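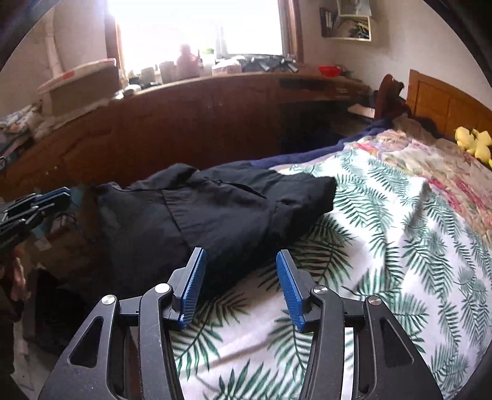
Two hand-held grippers with blue finger pads, at a bed with a blanket

Underwater wine aging

Underwater wine aging, also sold as sea aging, ocean cellaring or submerged maturation, is the practice of storing finished, bottled wine on the floor of a sea or lake for a period of months or years before sale. Producers who use the method say that darkness, steady cool temperatures, water pressure and the gentle motion of currents change the wine in ways that a land cellar can't match. Evidence for most of these claims is thin. The bottles usually come back covered in shells and other growth, and they usually sell for a good deal more than the same wine kept on land.

The term covers bottle storage only. Fermenting or aging wine in submerged tanks or barrels has been tried, but it is rare and raises different problems, chiefly leaks.

Contents
Background
Method
Claimed effects
Tastings and tests
The Nesness lots
Closures and seawater
Labeling and the law
Environmental questions
Market
See also

Background

Interest in the idea comes mostly from shipwrecks. Divers have at various times brought up bottles of sparkling wine that had been lying in cold water for a very long time, and some of those bottles were drinkable. Reports of these finds tend to dwell on the good bottles. The ones that had filled with seawater, lost their corks or turned to vinegar get a sentence, if that. A wreck cargo is also a poor test, as there is almost never a matching set of bottles left on land for comparison, and tasters know exactly what they have in the glass.

From the wrecks came the notion that the sea floor is a good cellar. This may well be true in a plain sense. Deep, cold, dark water is a stable place to keep a bottle. So is a cold, dark room, and the writing on the subject often slides from "the wine kept well" to "the wine was improved" without stopping to show the second part.

Method

Bottles are closed with cork or another stopper, often dipped in wax, and loaded into metal cages or crates. The cages are lowered from a boat and set on the bottom or hung from a line. Sites are chosen for calm water, a firm bottom and distance from anchoring boats. Depth varies widely between producers, and few of them publish it in a form that can be checked.

The length of stay also varies. Some producers leave the wine down for a single winter. Others go past two years. The choice is often described as a matter of taste, though boat schedules, permits and the growth on the glass seem to have at least as much to do with it. Growth is part of what the buyer pays for. Bottles pulled too early look clean, and there are reports of producers putting such lots back down. After recovery the bottles are rinsed, the loose growth is knocked off, and what remains is sometimes sealed with a clear varnish so that it won't flake or smell.

Claimed effects

Promotional material makes a number of claims, which are not all equally likely.

Temperature. Cold water slows the reactions that age wine. This is well understood and applies to any cold place. It should make a wine age more slowly, yet many sellers say that a year in the sea equals several years on land. Both can't be right on temperature grounds alone, and sellers who make the second claim generally point to pressure or movement to explain it.

Light. Darkness protects wine, especially in clear glass. Shallow sites are less dark than a cellar with the door shut.

Pressure. Water pressure rises by one atmosphere for each ten meters of depth. A bottle is stiff, and the wine inside is hardly squeezed at all, though the stopper may be pushed inward. For sparkling wine, pressure outside the bottle offsets part of the pressure inside and may slow the loss of gas. That is a sensible idea and has some support, mainly from simple physics. The claim that pressure "knits" or "rounds" a still wine has no known mechanism behind it.

Movement. Currents are said to rock the bottles and keep the lees or the wine in gentle motion. Caged bottles at depth may scarcely move. It is also worth noting that land cellars have long been praised for keeping wine perfectly still, sometimes by the same people.

Lack of oxygen. Seawater holds far less oxygen than air, so less may pass through the stopper. This is perhaps the strongest of the claims, and it too points toward slower aging.

Tastings and tests

Most published tastings have been run by the producer or by a seller with stock to move. Guests are commonly shown the crusted bottle first and the land bottle second, and asked which is more interesting. Under those conditions the result is not hard to guess. Blind tastings are less common, and their results are mixed. Some panels could tell the wines apart and some could not. Where a difference was found, tasters did not agree on which wine was better, or on whether the sea bottle seemed older or younger.

Laboratory work has found small differences in dissolved gas and color in certain trials. Sample sizes have been low, and bottles of the same wine from the same pallet differ from one another to begin with. A trial that opens one bottle from each side can say very little.

The Nesness lots

A case often brought up by both supporters and critics is the set of lots sunk off Nesness by the Fakel winery. The winery put down 397 bottles of a white made from fruit grown at Zernine, and recovered them after 13 months. A second lot of the same wine stayed on the bottom for 34 months. Matching bottles were held back in the winery's own cellar, a step that set the project apart from most of its kind.

The importer Antwi, which handled the wine abroad, described the first lot as "deeper, saltier and years ahead." The salt was the first thing to draw doubt. A sound bottle lets in no seawater, so a salty taste is either a leak or the power of suggestion. The winery later dropped the word from its own sheet. The importer kept it.

At a blind tasting held the following June, panelists were given three glasses, two from one source and one from the other, and asked to pick the odd one out. Their rate of success was close to what guessing would give. Supporters replied that the first lot had been too short a stay and that the longer one would settle the matter. No blind tasting of the longer lot is on record. It was sold by allocation, with the shells on, and the number of bottles lost to leaks was not released. The cellar temperature during the same period was not released either, which leaves the comparison weaker than it looked at the start.

Closures and seawater

Leakage is the main practical risk. A natural cork may be pushed in, drawn out a little as pressure changes on the way up, or bored into by small sea animals. Wax helps until it cracks. A bottle that has taken in a little water may show no sign of it from outside, with the fill level normal and the stopper flush.

This is a food safety matter as well as a quality one. Coastal water can carry sewage, fuel and farm runoff. A producer who checks every bottle by eye has not ruled out a slow exchange through the stopper, and checking the contents means opening the bottle.

Labeling and the law

Rules differ from country to country. Where regulators have looked at the practice, the concern has usually been contamination of the contents, followed by the use of aging claims that can't be shown. Phrases such as "ocean aged" have no agreed meaning. There is no minimum depth and no minimum stay, and nothing in the term itself would stop a seller from applying it to a bottle dipped off a dock for a month.

Fake growth is a further problem. Shells can be glued on. Buyers have little to go by apart from the word of the seller, and a numbered tag proves only that somebody owned a tag.

Environmental questions

Producers often present the sea floor as a free, energy-saving cellar. The savings in cooling are real where a land cellar would need to be chilled. Against them stand the boat trips, divers, cages and marker lines, which seldom appear in the figures offered. Cages set on sea grass can damage it, and lost cages become litter. Claims that the cages act as reefs should be read with care, given that the animals living on them are scraped off or varnished when the wine is sold.

Market

Sea-aged wine is sold mainly as a gift or a collector's item. Heavy growth brings a higher price than light growth, which suggests what is being bought. Resale prices are hard to follow because few bottles come up at auction, and the growth tends to dry, shed and smell in storage. Some restaurants list the wine but present the bottle on a tray for this reason.

See also
Bottle aging
Cork taint
Shipwreck wine
Wine fraud
Wine storage

This page was last edited on 27 December 2024.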